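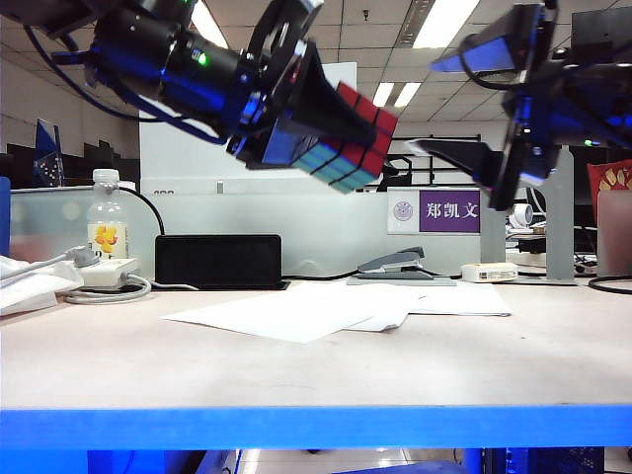
Sticker variant (Rubik's cube)

A sticker variant is a 3×3×3 Rubik's cube, or a puzzle of the same type, whose faces differ from the plain six-color scheme in the marking of their tiles. The mechanism is unchanged. The term covers cubes with printed logos, cubes with symbols or pictures on one or more faces, and cubes relabeled by their owners.

Construction

The puzzle has a central core, six center pieces, twelve edge pieces and eight corner pieces. Each center carries one tile, each edge two and each corner three, which gives nine tiles per face and 54 in total. On a traditional stickered cube the pieces are molded in black plastic and the colored squares are applied on top. The plastic left showing between the squares forms the black grid typical of the type.

Face turns leave the centers in the same position relative to one another. The color of a center tile therefore fixes the color of the finished face, and solving methods commonly begin by identifying the centers.

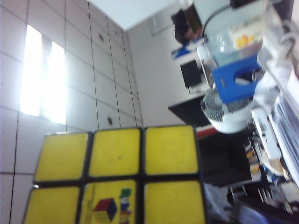 Logo tile

Many cubes carry the maker's mark on a single tile, usually a center. A printed center has a top and a bottom, so its rotation can be seen. On an ordinary solved cube this rotation is ignored – the face counts as complete whichever way the logo reads. The logo tile is often the first to show wear, as print rubs off sooner than the base color.

Marked faces

When all nine tiles of a face carry markings, the orientation of the center may become part of the puzzle. A picture spread over the face has only one correct arrangement, and a center can be left a quarter turn or a half turn out of place after everything else has been solved. Puzzles with this property are called supercubes. Where each tile bears a separate symbol, the maker's instructions determine whether orientation counts. 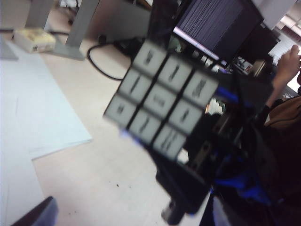

Light-colored faces show handling marks more readily than dark ones, and thin symbols are harder to tell apart while the cube is being turned. Bravo and Gaete, in their collectors' notes, place marked cubes in 2 groups: those printed before assembly and those with labels added later. The Grundum and Pevavholm lists use the same division.

Wear and care

Stickers lift first at the corners, where fingers push against the edge during a turn. Scuffs and small specks on the surface do not affect play. A dry cloth is sufficient for routine cleaning. Solvents may soften the adhesive and should be kept away from printed tiles. Replacement stickers are cut slightly smaller than the tile – a full-size square catches on its neighbor.
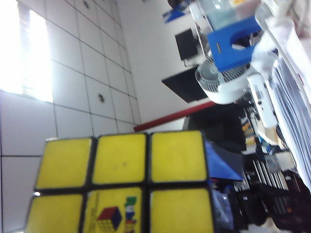
Yellow face with the printed logo on one sticker.

See also: Supercube; Center orientation; Puzzle restickering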